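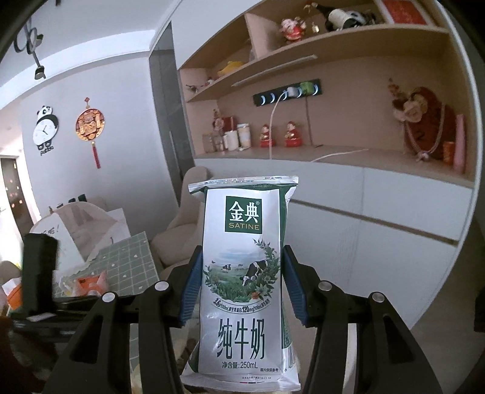

Redirects Belong in the Repository

Most small sites keep their redirects in whatever place was handy on the day the first one was needed. Some are in the server configuration, some in a plugin table, and a few in the control panel of the domain registrar. I think all of them should be in one plain text file, stored with the site source and changed through the same review as any template.

The case I know best is the Trambridge documentation site. When it moved from the old Matar publishing system to static files, the page count was 1,692. The redirect rules were spread over 6 locations. Two of those could be read only by logging in to a hosting account that belonged to the Undholm office. The move took 77 working hours, and 65 of them went to finding, merging and testing redirects. Converting the pages themselves was a script and an afternoon of fixing tables.

The usual objection is speed. Redirects handled by the server are faster than redirects looked up in a file by the application. This is true and has little bearing on the argument. The file is a source. A build step can turn it into server rules, and the server never reads the original. Trambridge does this with a short script that writes one rule per line and stops the build if it finds a loop or a duplicate.

A second objection is that editors do not want to touch the repository. Editors already rename pages, and each rename creates a redirect whether or not anyone writes it down. Asking for one line with an old path, a new path and a month is a small cost. If the editor cannot make the change directly, a form that opens a change request will do.

I would go further on two points. Chains should be flattened at build time, so that an address moved three times answers with one hop. Rules should also never expire. The common advice to drop them after a year assumes that search engines are the only readers of old addresses. Printed manuals, bookmarks and links inside PDF files do not update, and a line of text costs almost nothing to keep.

Wildcard rules are the weak spot. They are short to write and hard to test, and one broad pattern at Trorkthorpe sent every address under /help to a contact page from March to June. I would allow them only with a list of sample addresses beside each, checked on every build.

Related articles
Trailing Slashes: Pick One
When a 410 Is Better Than a 404
Moving Off Matar, Part 2: Templates
Naming Folders for People Who Type Addresses

Contact | Copyright Trorkthorpe Web Notes | Back to top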